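Home Grippers Arms Cameras Controllers Bench notes

Gronico hand-held gripper, paired set

The Gronico is a two-finger gripper worn or held in the hand, sold in pairs for recording table tasks. We compared it with the Vermeulen pair at our Lustcombe workshop, using ordinary kitchen items. Mugs were the main test. The handle limits where the jaws can go in, and a mug standing next to another one leaves little room for a finger.
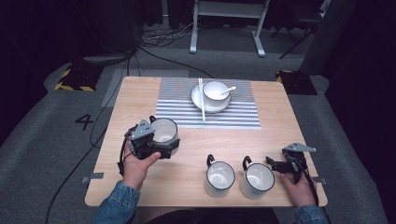
Mug work at the table, one gripper on each hand.

The operator sits for the whole run, with the forearms over the near edge. Cables run along the outside of the wrist on both sides. Allow 27 inches of free slack past the elbow, or the cable pulls when you reach for the far side of a table. The Vermeulen is lighter, but its jaws open less and we had to approach mugs from above.
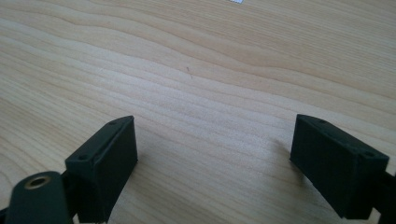

Hanyu Cao

Each fingertip pad block has two screw holes in its top face. Pads can be changed with a 2 mm hex key. We changed ours in April after nearly 3,000 grasps, when the left one had started to slip on glazed plates. The Zisness controller reads both grippers without an adapter.

Supplied as a pair with 4 spare pads. The hex key is not included.

Page updated July 23, 2024

Contact | © Zisness | Back to top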